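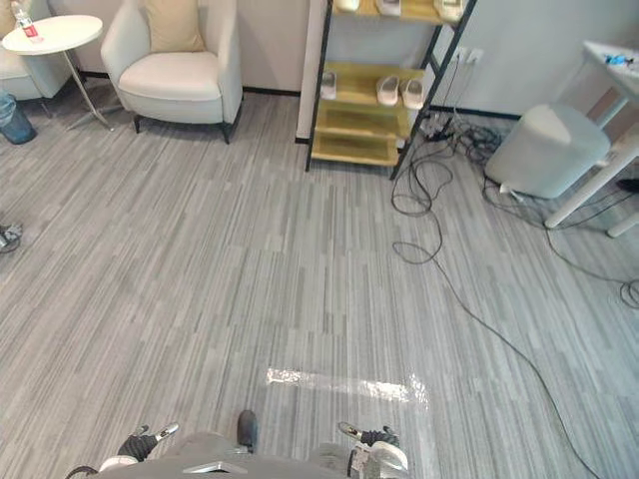 Clereo, Issue 17

The Lounge at Irurano

I have a soft spot for lounges. Kitchens get the big features and bathrooms get the tile people excited, but the room where everyone ends up dropping into a chair at four in the afternoon usually gets a single photo at the end. So this gallery is all lounge, and I loved putting it together!

Irurano is the shared floor upstairs from the Savolainen showroom, and the lounge is the part of it I would move into tomorrow. It was redone in March on a furniture budget of 3275, which went mostly on seating, as it should. The rest was found, moved from another room or carried up the stairs on somebody's shoulder. I went back and forth about the order of these and finally just followed my own path through the room, starting with the carpet.

The carpet first, then. Gray carpet tile has a reputation for being the dullest floor there is, and I used to go along with that. Then I spent time on this one, with light and dark streaks running through it so the stripes never quite settle, and I'm a convert. It pulls a big stretch of floor together without a rug, and it's kind to white furniture. A plain flat gray would have made the armchair look like it was waiting for a delivery truck. The streaks give it something to stand on.

And what an armchair! The back and arms wrap around in one curve, and the short dark legs keep it low. A beige cushion sits up against the back, close enough to the wall color that the whole corner goes quiet. I tried three other cushions in that chair (I travel with cushions, it's a sickness) and every one of them came straight back out.

Next to it, a small round white table on a slim metal stem. I'm always telling readers to buy the smaller side table. It needs to hold a drink, maybe a book, and then get out of the way of your knees. This one holds a bottle of water very nicely.

The shoe rack gets my vote for best piece against the back wall. Black metal frame, light wooden shelves, legs that lean a little, and slippers on top. I'm a slippers-at-the-door person to my core. A room where you change your shoes is a room you sit in differently, and your feet come up sooner. If your entry is too narrow for a rack, steal a bit of lounge wall for it the way they have here.

Now the sofa, the one I'd been waiting to get to. At Irurano everyone calls it the Starley, after the name on the order, and the name has stuck so well that people say "on the Starley" the way you'd say "on the porch." It's big and cream and padded in every direction: headrest cushions along the top with a darker gray-green band at the seam, tufted back cushions under those, and a seat stitched in deep rounded channels that run front to back. The armrest is wide and boxy, the kind you end up perching on when all the seats are taken.

One teal-blue pillow, and that's plenty. It has a fine weave, so it plays against the smoothness of the cream, and it leans where it likes. I know the usual advice is to go in pairs, but a single strong color on a pale sofa makes me happy every time I see it.

Beside the armrest is another round table, this one with a white marble-patterned top and faint gray veins. It carries a silver wire basket with red apples and some yellow fruit, and I can't think of a better centerpiece for a room like this. You get real color, and you can eat it.

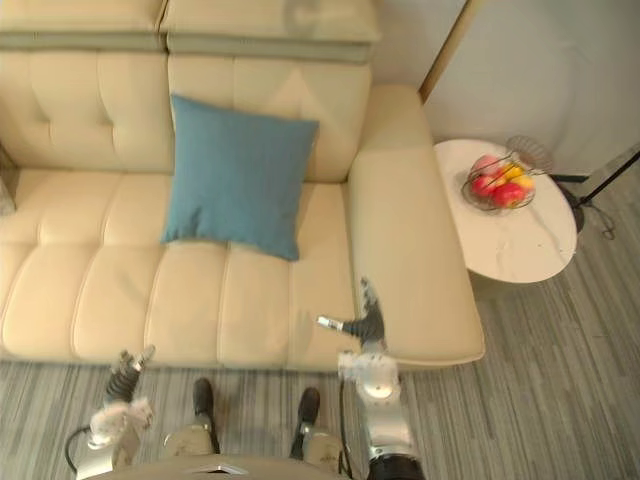

I should say something about cream upholstery, because my inbox fills up whenever I praise it. Yes, it shows things. A soft cloth, barely damp, once a week, and a quick pass along the seams with the brush end of the vacuum. I've kept a cream sofa going for years that way, with a household that eats toast wherever it pleases. The seams are where the crumbs live, so go there first and do the flat parts after.

For anyone planning something similar, give the sofa room to breathe on at least one end. The Starley's armrest meets a table and both of them look better for it. If I had 300 left at the end of a project I'd put it toward a good table at sofa height before I'd look at art, lamps or anything for the walls. With 500 I'd buy the table and have the sofa cushions refilled in a few years' time.

Then there is texture, my favorite subject. Smooth upholstery and a flat carpet can leave a room feeling a bit slippery, and what you want is one fabric that makes you put your hand out. Pale blue does it here, a soft powdery shade with rounded bumps all over, somewhere between a waffle and a popcorn knit. Up close the raised spots go nearly white in the light and the dips stay a deeper blue. I could look at it all day.
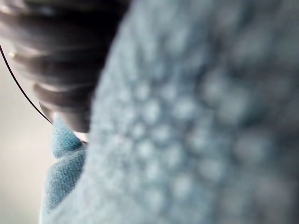
If you're shopping for a bumpy fabric like that, feel both sides before you buy. Some of them have all their charm on the front and a scratchy back that you'll notice the first time it touches a bare arm. Wash it on gentle, shake it out hard while it's still damp, and let it dry flat if you have the space. Ironing flattens the texture and it takes ages to come back, so skip it and enjoy the extra half hour.

Blue was a brave choice next to teal, too. They aren't the same blue at all, one chalky and one deep, and I'd have worried about them on paper. In the room they get along like cousins.

Last stop is the ottoman, cream like the sofa and sitting off to its right. I adore an ottoman. It's a footrest, it's the extra seat when someone turns up unannounced, it's the place your coat goes when you swear you're only staying a minute. Keeping it in the sofa's own color means it can wander around the room and still look as if it belongs wherever it stops.
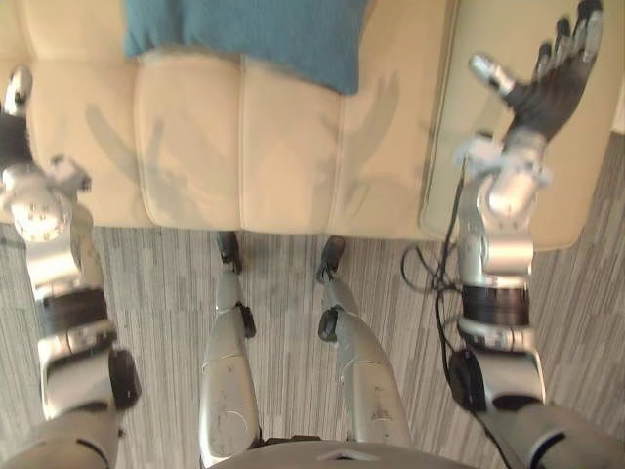
Height matters more than people expect with these. Sit down, stretch your legs out and see where your heels want to land, then buy something a touch lower than that. Too high and your knees complain within ten minutes. A firm top is better than a squashy one if you ever plan to set a tray on it, and I always do.

My thanks to everyone at Irurano for the coffee and the very long loan of a corner seat. The Savolainen showroom downstairs keeps swatches close to most of the colors on this page if you want to hold them up against your own wall, and they don't mind you taking a few home. Next issue we're doing hallways, so send in your coat hooks!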